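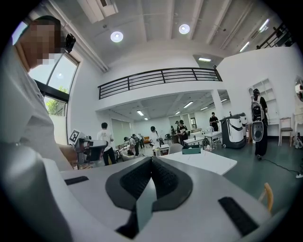 The demo floor at Trestar, from "The Buyer," a short story

I had been sent to say no. My boss did not put it that way, but she gave me a return ticket for the same afternoon, and I can read a ticket.

The Clallero kit cost 3,000 a pair. For that you got two hand-held grippers, the software, and a year of somebody answering the phone. The idea was that your own people would wear out their own wrists doing chores with the things, and later a robot would learn the chores from the recordings. Lamptey, the firm I buy for, packs gift boxes. We had already bought one machine that was going to learn, and it lives under a tarp.

"Any operator can be trained in 20 minutes," said the woman from sales.

"Trained to do what?"

"To do what they already do."

I wrote that down. She seemed pleased that I was writing.

She took me along the green floor, past the tables, and I stepped over cables and kept my coat on. People were working everywhere and hardly any of them were talking. I have walked through a lot of demo rooms, and the usual trick is one good table and a rope around the rest. Trestar had no rope. I held that in their favor for a minute, then decided a crowd was just a more expensive kind of rope.

"How many tries before the robot gets it?" I asked.

"It depends on the task."

"Say, a ribbon."

She looked up at the balcony as if the ribbon people might be there. "Ribbon is on the road map for January."

The Fillelau people had told me January too, the year they sold us the one under the tarp.

She asked if I wanted to try. I said no, and then I was sitting down with one in each hand. 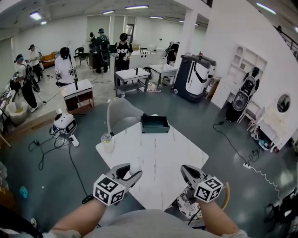

They were heavier than the brochure let on. I went after a little white thing on the table and missed it. I missed it again. I have packed boxes, years ago, before I bought for the people who pack them, and my hands remembered being good at something and were insulted.

"You're squeezing too early," she said. "Everyone does."

On the third try I had it. I carried it over to the tray with my elbows out like a man carrying soup, and let go, and it stayed where I put it.

"That one counts," she said. "That's in the data now."

"And the ones I missed?"

"We can filter those."

"Who does the filtering?"

She told me there was a separate plan for that. I asked what the plan cost, and she said she would send me a sheet.

On the train I started my report. I wrote that the grippers were solid, that the training claim was fair, and that the price left out whatever was on the sheet. Under "Recommendation" I typed no. Then I sat with my right hand on the folding table, opening and closing it, trying to work out when I ought to have squeezed.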